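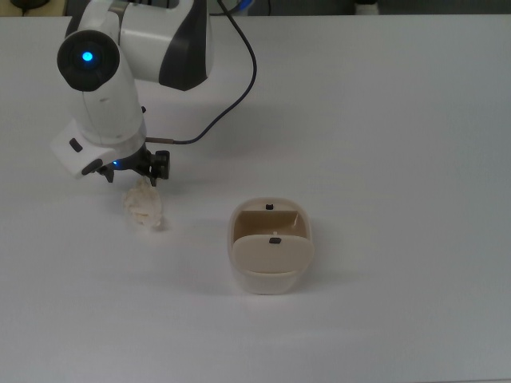

The Nistenska Club Kit is what I put together after two seasons of running a school robotics club on whatever I could borrow. I'm Filipa Macedo, I coach the club at Matwood, and I wanted one box with everything for the tidy-up challenge in it. You get the challenge cards, a table mat, the scoring sheets and the little cream bin with the flap lid, and you bring your own arm and gripper. The paper is on you too! Any scrap will do, and I tell my students to crumple it to the size of a small fist so the fingers have plenty of creases to close on.

The first card is just pick up and drop in. The later ones move the bin farther off, or turn it so the flap faces the wrong way, and that's where the arguing starts (the good kind). Suha Matar, who was in my first group, taped her cable up along the arm after it kept snagging on the rim, and her way of doing it is now on card 5.

What's in the box:
Challenge cards, student and coach sets
Table mat, rolled
Flap-lid bins, 2
Scoring sheets, one pad

Will it work with your arm? If it has a two-finger gripper and can reach the middle of a classroom table, yes. The cards don't care what you code in.

Item number 3890. Spare bins are item 1167, and please order those early if you're entering the Sindham meet in October, I pack every box myself and it gets busy!

Page updated March 29, 2025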